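Fiction | Short reads
Print this page | E-mail this story

We use cookies to remember your settings. By reading on you accept this. Sign up for our newsletter and get one new story a month.

The Skaltutley Arm

4 August 2023

1. The fault

The arm stopped over the dish rack at twenty to five and would not let go of nothing. Those were the words Nusrat Roy put in the log, and Sajib Munshi made her change them.

"It can't hold nothing," he said.

"It thinks it is. Look at the reading."

He looked. The fingers were apart by the width of a thumb and the screen said 506, the number the Skaltutley gave when it had a full grip on a heavy plate. With the fingers open it should have said 2.

They had been running the unloading job for Karunaratne since the spring, in the kitchen of the flat above the Militz workshop. The arm took crockery out of the rack and put it on the shelf. It did this well on most days. The client wanted it for care homes, where people would be standing next to it, and so every stop had to be written up, even the dull ones.

Sajib pressed the release on the handset. The fingers stayed where they were. He pressed it again, then took his hand away and put it in his pocket.

"Don't go near it," he said.

"I wasn't going to."

Nusrat brought up the wrist view on the laptop. The orange bowl was on the left, and next to it the plain white one with its foot showing. The striped bowl was in front, close against the one with the blue rim, and the tip of a finger was dark across the bottom.

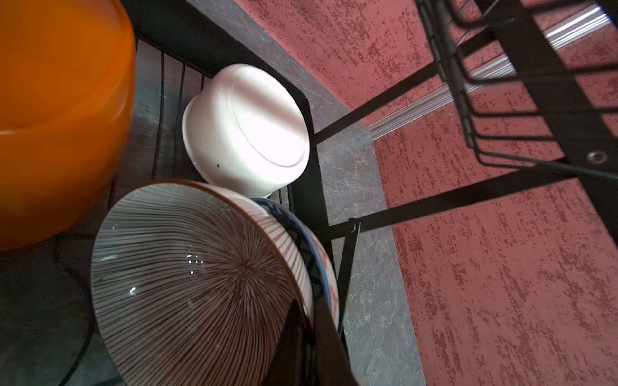
2. The second movement

"Which one was it going for?" Sajib asked.

"Striped."

"And did it touch it?"

She scrolled back through the force log. There was a small rise, then a flat line, then the 506. "Something touched something. I can't tell you if it was the bowl or the wire."

He wrote that down as she had said it. He was careful about such things. At Plisitz, where he had worked before, a man had written "no contact" in a report when he meant that he had not seen any, and it had gone badly for him later.

The kettle was on the far side of the arm, so they went without tea. Nusrat rang Karunaratne and was told to leave the power on until somebody could read the memory. She was still holding the phone when the arm moved.

It was quick. The wrist turned, the fingers shut, and the whole thing pulled upwards with the rack's wire between them. The rack came up at one end. The orange bowl went over the side and broke on the floor, and the white one followed it. Sajib hit the red button on the wall. The arm locked with the rack hanging crooked under it and a bowl still rocking in its slot.

Neither of them spoke until the bowl was still.

"How long was that?" Sajib said.

Nusrat put the phone down on the table. A small voice was asking if she was there. "Two seconds," she said. "From the log. It felt like more."

"And if I'd gone for the kettle?"

She did not answer that, and he did not write it down.

3. The report

The cause was a cable. It ran through the wrist and had rubbed against a bracket each time the arm turned past a certain angle, until the covering wore through. After that the arm got whatever number the bare wire gave it. When it was told to let go it waited for a reading it could not get. When the reading dropped for a moment, it took up the job where it had left off, a little to one side of where the bowl was.

Karunaratne wanted to call it a wiring defect. Sajib said that the wiring was half of it. The other half was that the arm could start again by itself with two people in the room, and a new cable would not change that. There were up to eight e-mails a day about it for a while. Nusrat was copied into them all and read most.

In October they fitted a latch, so that after any stop the arm stayed dead until a person turned a key outside the kitchen. It made the work slower. Nusrat moved the kettle to the windowsill by the door.

Sajib bought two bowls to replace the broken ones. He could not find an orange one of the right size, so he got green, and the arm failed to recognise it for a week.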